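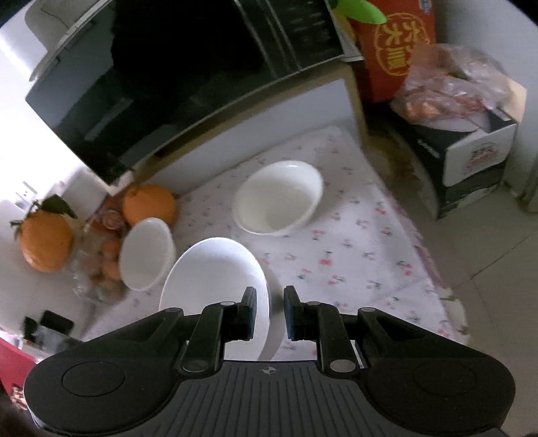

白い食器と花柄のテーブルクロス

質問:白い食器の黄ばみと、クロスを守る方法

土曜に人が来るので食器を出してます。オレンジとかもまだテーブルに置きっぱなし。
白いお皿とオーバル皿と深めのボウル、棚に長くしまってたせいか、ふちがうっすら黄色い気がします。普通の洗剤だと変わらず。漂白剤って使って大丈夫ですか?
あと花柄の白いクロス、果物の汁がつくと落ちないと聞いて心配。ビニールのカバーは見た目がちょっと…。メーカーはお皿がDarnierで、クロスは不明です。急ぎでお願いしまs

回答1(Behrouz Akbariさん)
酸素系でOK。40〜50度くらいのお湯に溶かして30分つけて、よくすすぐ。塩素系は金の線とか絵付けがあるとやめたほうがいい。無地ならまあ平気かと。
茶渋っぽいのは重曹をスポンジにつけて軽く。メラミンスポンジはツヤがなくなることあるので目立たない裏で試してから。
汁はついたらすぐ水で。こすらないで下から布あてて叩く。時間たつと茶色くなります。

回答2
うちは何もしてないです。気にしたことないかも。

回答3(Manouchehr Ebrahimiさん)
回答1に追加で。クロスは洗濯表示みてからね。綿なら酸素系いけるけど、色柄は端っこで色落ち確認。赤とピンクの小花は特に。
果物は切らずに丸ごと飾るだけなら汁の心配はほぼなし。葉っぱつきのはそのまま置いたほうがかわいいです。袋入りの小さいのは、かごか鉢に移しといたほうがいいかも、袋の底に水滴たまるので。
しまう時はお皿の間にキッチンペーパー2枚。前にEklowの棚で重ねすぎてふち欠けさせたことあり…

質問者のお礼
ありがとうございます!酸素系買ってきます。200円くらいのでいいですよね。クロスは表示のタグ切っちゃってたので端で試します。

参考になった:50人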